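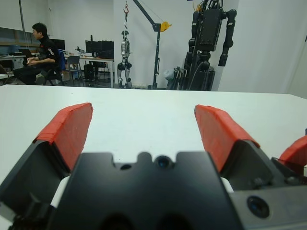 Gondus soup recipes, README

Hi! I've been collecting soup recipes for years (old church cookbooks, index cards from yard sales, the backs of noodle packets) and at some point the shoebox stopped closing. So I typed them all up, and now they live here. There are 1,789 recipes in the file right now.

What you get

One big spreadsheet called soups.csv, plus a folder of my notes. Every row is one recipe: title, ingredients, steps, servings, and where I found it. If I changed anything there's a note in the last column, usually me complaining about the salt.

Two things to know before you dig in. I kept the original measurements, so you'll run into "a teacup of barley" and "butter the size of an egg," and I didn't try to convert those. Also, 65 recipes have no cooking time at all. I left that column blank and you'll have to taste as you go!

Chowders are in with the soups. Chili isn't, please don't write to me about chili.

Updates

November 26, 2024: fixed the split pea duplicates and added the Onby cards, mostly cabbage and beet soups with very strong opinions about dill. The next batch should go up in April, once I get through the handwriting.

Using it

Cook from it, print it, put it in your own app, whatever you like. A link back is nice. If you spot a typo, open an issue with the row number and I'll get to it on a weekend.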